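Journal of Household Studies > Articles > Keeping and Spoiling in Four Towns > Section 4

4. The cold shelf and the habits that gather around it

We came to this part of the study with a fairly simple idea in mind, and it is only fair to the reader to say how it changed. Our first plan was to ask people what they threw away, and to set their answers beside the size of the household, the distance to the nearest grocery store, and the age of the person who did most of the cooking. Those results are given in Section 3, and we stand by them. But as the kitchen diaries came back to us from Raltstead and Rirnlow, and later from Sial and Fimville, we kept finding long, friendly passages on a matter we had not asked about at all, namely where in the refrigerator a thing was put and who was allowed to move it.

In all, 694 diaries were returned in a condition we could use. Each covered 6 weeks, and each had a wide blank margin, which Shuzhen Tang had asked for at the design stage on the grounds that people like to have room to grumble. The margins were read in full by two of us, working apart, and we compared our notes only after both readings were done.

What the margins show, first of all, is that a shelf in the refrigerator is treated a good deal like a room in the house. It has its regular occupants and its guests. Many writers spoke of the top shelf as the place for food that was going to be eaten soon, and they were quite firm about it, even when the diary itself showed the same jar of pickled beets sitting up there for the full length of the study. One woman in Rirnlow called her top shelf "the waiting room," and we have borrowed the phrase for our coding sheet, where it stands for any spot in which leftovers are set down with the honest intention of eating them the next day.

The second thing we noticed has to do with the door. Older writers tended to keep milk there, as their parents had, and younger ones tended to keep it on a shelf. Neither group gave temperature as the reason very often. Far more often the reason was the height of a child, or a bottle that would not fit anywhere else, or simply that the milk had always lived in that spot. We had expected the printed storage advice sent out with the diaries to shift some of these habits, and in Fimville it did so a little. In the other three towns we could find no change worth reporting - a result which disappointed us at the time and which we have since come to find rather interesting.

To follow the matter further, we went back to 33 households in July, when the weather was warm and the refrigerators were full of garden produce, and we asked the main cook to talk us through an ordinary evening. These visits took place close to suppertime, and we are grateful to everyone who put up with us. The talk turned again and again to reach: which shelf could be got at easily with a hot pan in the other hand, which one called for bending, and which one had to be emptied at the front before anything at the back could be found.

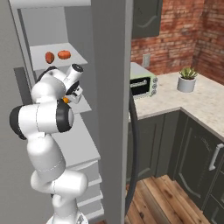 Figure 4. Reaching into an open refrigerator compartment.

Bending, in particular, came up more than we would have guessed. Several cooks with sore knees or bad backs had given the lower shelves over to drinks and condiments and had moved all their cooked food upward, so that the waiting room grew more and more crowded. In these homes the diaries record more spoiled leftovers, and the margins are full of small regrets about soup. We do not want to lean too hard on so few households, but the pattern agrees with what the larger group wrote, and it held for people living alone as well as for families.

There is also the question of permission. In shared homes, food near the front was commonly understood to be open to anyone, while food at the back belonged to somebody. A covered dish could sit untouched for days - each person supposing that another had plans for it. We return to this in Section 5, where the margin notes from Sial are taken up on their own, together with the grocery lists that some households there were kind enough to save for us.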